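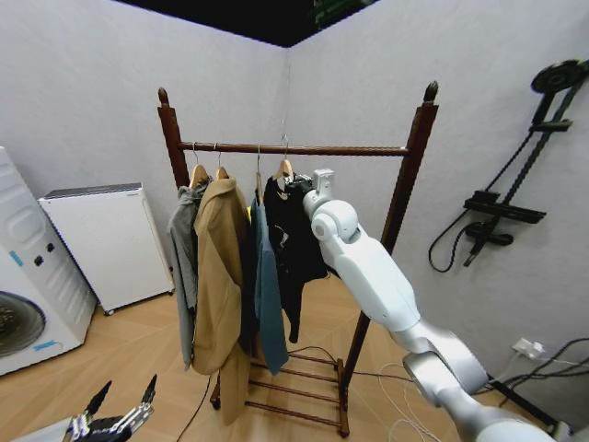 Hanging up a coat, 1,269 times

I'd been wanting to get out to Prustlow ever since a reader sent me the write-up of their Geltano method, partly because I write this newsletter about home robots and partly because I am very bad at hanging up my own clothes. So I took the early train to Drandura and spent a morning with the researcher who runs the project. She'd rather I left her name off, so I have, but she was great company and she talks fast.

The question her group started with was how much human help a two-armed robot needs before it can tidy a clothes rack. The usual way is to have a person steer the arms through the whole job, over and over, and train on all of it. They did plenty of that (1,269 full demonstrations, which took them most of a winter) and she still sounds tired when she brings it up.

"You watch someone put a jumper on a rail a few hundred times and you start seeing it in your sleep," she told me. "And most of it is boring! The arm goes across the room side of the rack, the arm comes back. The robot had that bit sorted early on. What it couldn't do was the last couple of centimetres."

Those last couple of centimetres are the hook. A hanger hook is thin, it swivels, and a coat on the end of it will drag it wherever the coat feels like going.
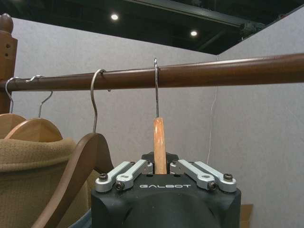 The fiddly part: a wooden hanger in the gripper, with its hook up at the rail.

Geltano came out of that grumbling. The robot tries the job by itself, a person watches, and when it starts going wrong the person takes over the arms and fixes it. Only the fix gets kept, plus up to 10 seconds of what led into it. I asked if that lead-in really mattered and got a very firm yes.

"We left it out at first and it was hopeless. The robot learned lovely rescues and had no idea when to use one. It needs to see itself getting into trouble."

They ended up with 226 of these corrections. Trained on a small starter set plus those, the robot did as well on their rack test as the version fed the whole winter's pile, and it was noticeably better with long coats. She's careful about this. The test was 50 tries for each version, same rack, same rail height, and she wouldn't let me write "beats" anywhere near it. (I tried!)

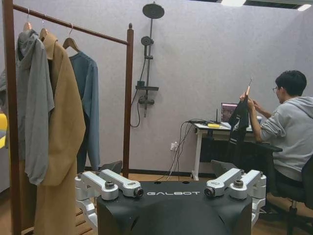

I wanted to know who does the watching, and whether it's as dull as it sounds. She laughed and said it's worse, in a way, because you can't drift off. With full demonstrations your hands are busy. With Geltano you're sitting there waiting for a sleeve to snag, and if you grab the controls too soon you've taught it to give up early.

"Everybody jumps in too early in their first week. I did. You feel sorry for it. The good ones sit on their hands until the hook's properly past the rail, and then they go."

They've since written a little guide for it, a page and a half, and she says agreement between people on when to step in has got a lot better. The group at Mofokeng, who work on kitchen jobs, have asked to borrow it. She's curious what they'll make of it, as a dropped plate is a bit less forgiving than a dropped cardigan.

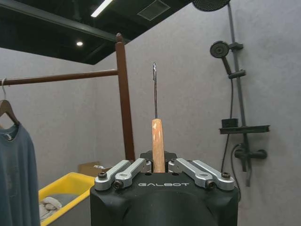

Whether any of this carries over to other objects is the part I most wanted to ask about. A rack full of clothes is one thing, but a home is full of stuff with handles and awkward ends. They've begun on hand tools, and a screwdriver turns out to be a nice clean problem: held upright by its wooden handle, with that long thin shaft sticking straight up out of the fingers, any small tilt in the grip shows up as a big swing at the tip. A hanger is kinder, she reckons, because once the rail has the hook it does half the work for you.

"I don't have a number for tools yet and I won't make one up for you," she said. "Ask me in December."

What she does have is a worry. All the corrections so far come from people who know the robot well, and she suspects that someone at home, with a basket of washing and no patience, would step in at completely different moments. The next round brings in people who've never touched the controls. She's hoping to have the first of them in before the weather turns, and she did ask whether I'd like a go. I said yes before she'd finished the sentence.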